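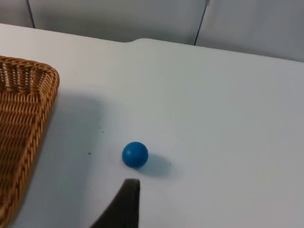

Bookings, deliveries and returns: frequently asked questions

These answers apply to all meeting rooms and day offices let by Javer at the Losau and Flikalberg sites. Terms for annual tenants are set out in the lease and take priority where the two differ.

How far ahead can I book a room?
Up to 90 days ahead through the online calendar. Longer lead times are possible for the Wilczyńska Room only, by written request to the bookings desk.

What is the shortest booking?
One hour. Bookings start on the hour or the half hour. Time for setting up and clearing away counts as part of the booking, so a meeting due to start at ten with tables to be moved should be booked from half past nine.

How many people does each room hold?
The Wilczyńska Room holds 46 seated in rows. The small rooms at Losau hold 8 at a single table. These are fire limits and include the speaker and any catering staff.

Can I change the layout?
Yes. Tables may be moved but must not be stacked or taken into the corridor. Wall panels are fixed and nothing may be pinned or taped to them. Please put the furniture back as shown on the plan by the door.

What happens if I cancel?
Cancellations made more than a week before the start are refunded in full. After that, half the fee is kept. No refund is given on the day. Moving a booking to another date counts as a cancellation only if the new date falls outside the same calendar month.

Is there a deposit?
Evening and weekend bookings at Flikalberg carry a deposit of 600, payable in local currency and returned after the room has been checked. Daytime bookings carry none.

Can parcels be sent to the building before my meeting?
Reception will take in parcels on the working day before the booking. Mark them with the booking number and the room. Pallets are not accepted at Losau — the goods lift there is closed until October.

Is the network open to guests?
A guest code is printed on the booking slip. It expires at the end of the booking. Wired sockets are available in the Wilczyńska Room and must be requested in advance.

I left something behind. Where is it?
Items found are held at the reception of the site concerned. Food and drink are thrown away the same evening.

Who deals with invoices?
Arsalan Bhutto, accounts. Quote the booking number in full, including the letters at the front.

Last updated July 27, 2021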